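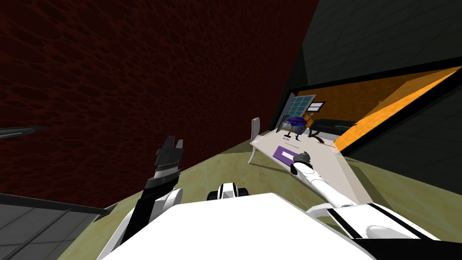 # Mirkier room packs: my month with the Teston set

*July 2018*

Two arms, one long white table and a red wall I wouldn't have in my own house. I've spent the last month in and out of the Teston rooms, which are the first add-on pack for the Mirkier simulator, and I promised a few of you I'd put up a gallery page with my notes. So this is it, with the long-table room at the top as it's the one I kept going back to.

If you've not come across Mirkier before, you get a two-armed robot on a wheeled base, you drive it from your own desk, and you do jobs with it in pretend rooms. I write handling routines for a living (mostly small parts into trays, very glamorous) and I wanted somewhere to try silly ideas without booking time on the real arms.

## The long table

The right hand is over the purple mat with the white rectangle across it, and the left one is up in the air with its fingers apart. I do love that purple. Against a table that pale you can find the thing straight away, even when you're tired and it's the ninth go of the evening.

Flat things are a proper test, by the way. Boxes and bottles are easy to show off with, but anything thin lying on a table means getting the fingers down very low without driving them into the top. The contact settings matter a lot and they're hidden two menus deep. I had the stiffness far too high for most of my first week and couldn't work out why everything kept skating away from me. Turn it down before you do anything else!

## The clutter at the far end

There's a deep blue bundle with dark red on it and what looks like a strap hanging down, and to the right a brown branching thing that I've been calling the twig. I couldn't tell you what half of it is meant to be, and I quite like that. My real bench has plenty of things on it I couldn't name either.

The twig is horrible to pick up, if you fancy a challenge. Forks at one end, a thick bit at the other, and the gripper has to come in from a sensible angle or you're just pushing it along. I've had three decent lifts out of it all month and I was thrilled with each of them.

You can shuffle the clutter from the side panel, or lock it and run the same layout over and over. I lock it for measuring and shuffle it for fun.

## Colours and walls

Orange behind, red and black blobs on the near wall, yellowish-green floor. It's a lot! I thought it was a mistake when the room loaded, and I wrote to Grallton, who sell the packs over here, to say my textures had gone funny. Glória Guerreiro on their support desk wrote back the same afternoon and told me the loud finishes are on purpose. They want whatever you're training to cope with walls it has never met. There's a plain set as well if it gives you a headache, under Surfaces, and I used that for the fiddly work.

My one moan is that the black blobs are busy enough to make the edge of a dark gripper hard to pick out when it's up against them. I lost track of my own left hand more than once.

## The sofa side

Past the table there's a low black shape I take to be a sofa, and a little picture on the orange wall. You can't do anything with either of them in this version. I tried putting things down on the sofa and they sank in, which made me laugh and then made me a bit cross, as the pack page does say "furnished". Glória says soft furniture is planned for October. I'll believe it when I've dropped something on it.

The chair at the side of the table is solid, though, and you can bump into it. I have bumped into it.

## The arms themselves

The robot model is called Patrício and it comes with the base simulator, so you don't pay extra for it with the pack. The reach is generous — I could work a good way down the table without moving the base — and the wrists turn further than I expected. The fingers close a touch slowly on the default setting.

Driving both arms together took me a few evenings to get used to. I ended up parking the left one, fingers up and well out of the way, and doing nearly everything with the right. Lazy, I know. If you've got two good controllers and more patience than me, you'll get on better.

## What you get and what it costs

- 200 room layouts in the Teston pack, with the long table in more of them than you might want
- 100 loose objects to scatter about, twig included
- A free trial of 30 days, with nothing locked except exporting your recordings
- £3,575 for a year's licence covering one workplace, simulator and pack together

That last line made me wince. For a firm with real arms to keep busy, I can see the sums working, as a smashed gripper isn't cheap either. For one person at home it's far too much, and I've asked Grallton whether there'll be a smaller licence. No answer on that one yet.

## Would I keep it?

Yes, if work pays, and I've put the form in. The long table alone has been worth the evenings, and I've carried two of my settings straight over to the bench already. I'd want the sofa sorted and a quicker way to the contact menu. I'd also like to save my camera view with the layout, because at the moment it resets each time you open the room and you have to drag it back round behind the shoulders by hand.

If you've got the trial running and you've managed to pick up the twig by the thick end, please write and tell me how you did it. My approach angles are in the download next to this page, under "long table, plain walls".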